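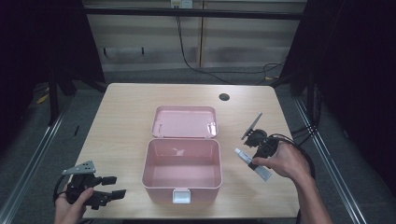 Glue shelf life, January, 4:10 pm

Batch 32 again. Komar says the adhesive keeps 96 weeks unopened. I don't buy it. Zubaida's peel strips from the Demholm tin let go early, and that tin was well inside its date.

Tõnu blames the damp - maybe, but the Marnport tin sat on the same shelf and held fine. One good tin proves little either way.

Redo with strips cut from one sheet, 63 mm long. Not signing off on the supplier's chart until I see their raw numbers. Asked twice already.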